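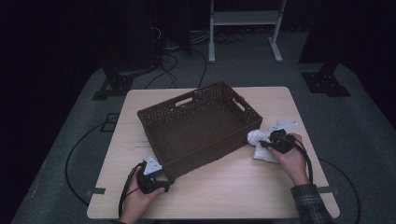 Figure 2. Table station during the open day, operator's view. Hand-held grippers on both sides of the woven basket; the right one is at a soft white object.

4.2 Open-day session

The Vindum lab was opened to visitors on 12th February. Amarachi Aliyu ran the table station, where guests could watch the task and then try it themselves with the two hand-held grippers (Figure 2). The task was to place a soft item in the basket and turn the basket to face the next person. Each guest had up to five attempts. We logged 94 attempts in all and kept them apart from the data in Section 4.1, as guests had no training beyond a short talk.

Most guests asked about the cables and the weight of the grippers. Several held the grippers too far back at first and changed their grip after the second attempt. Aliyu's notes on grip are used in Section 5.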